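From: Emlyn Price
To: shop-automation list
Date: 13 Jan 2018
Subject: Re: [shop-automation] Can any of them do a real chore yet?

Jericho Malabanan wrote:

> I run the refurb bench at Sendthorpe. We strip old office towers for
> parts, 38 on a good day, and I am asked about once a month why a robot
> isn't doing it. My brother-in-law has a machine that vacuums his stairs
> (it vacuums the top stair, then it vacuums the bottom stair, at speed).
> Has anybody on this list seen one take a PC apart without a person
> standing there holding its coat? Not a video with music. A normal,
> dirty, second-hand PC.
>
> Also still looking for a home for the Pladari conveyor. Free. Heavy.

Jericho,

Short answer, no. Longer answer, a bit, if you are generous about what counts as taking apart and you have brought a sandwich.

I spent most of June at Ghoneim on a job that was supposed to be about shelving, and ended up next to the people trying exactly this. They had picked the desktop tower because it seemed like the easy one. Big parts, plenty of room, everything made by the million. I think they pictured a thing like a lunchbox. What they got was a lunchbox full of spaghetti.

The parts that stay put are not the trouble. A memory slot is a memory slot, and it's bolted to something that's bolted to something else. Give the arm a decent look from above and it will find a slot all day. Cables are another matter. A cable is wherever the last person shoved it, and as soon as you touch one end the other end has an opinion.
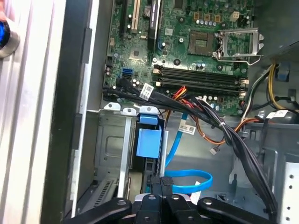
No processor or memory in the board, gripper at the drive cage. Mind the blue cable.

Your crew would look at that and see five minutes' work and a chance to complain about whoever did the wiring. The black bundle goes right across the case, so anything coming in from above has to go past it, and there are bar code labels stuck on the cables as well, which to you and me are labels. The vision software they were using that month had been tuned to find flat things with edges. It was very fond of labels.

Then there's the blue drive handle. You or I would put a thumb on it, feel it give or not give, and change our minds halfway through. The gripper has no halfway. It was told how hard to squeeze before it got there. They were adding force sensing to the fingers when I left, and I was told it would change everything, by the same man who told me that about the shelving.

Their best run of pulling the data cable off a drive was 48 good tries out of 70. I thought that was pretty impressive until I worked out that you'd never keep on a summer kid who missed 22. To be fair to the arm, it doesn't go to lunch. To be fair to the summer kid, he doesn't need the case put down on the same tape marks every time.

What I'd buy today, if somebody gave me your budget and told me to stop moaning:

A powered screwdriver on a balance arm. Dull, works.
A turntable for the cases, so people aren't reaching over the side panel.
Some sort of sorter for the pulled memory. Prostura will sell you one. It took us roughly 9 weeks to get ours to stop spitting sticks on the floor, but it has behaved since.

All three leave a person with their hands in the case, which I know isn't what your boss wants to hear. You could tell him it's a collaborative cell. Mine liked that a lot.

As for the home front, we have had a robot mop since June, and I now pick up the chairs, the rug, the dog's bowl and the dog before it starts. The floor does look good. I have never mopped so carefully in my life.

If anyone else here has seen cable work done well on mixed second-hand machines, I'd like to hear it too, especially if the person telling it isn't selling the arm. I have a soft spot for the Ghoneim people and would love to be proved out of date.

Jericho, how heavy is heavy? We have a forklift but the door is narrow.

Emlyn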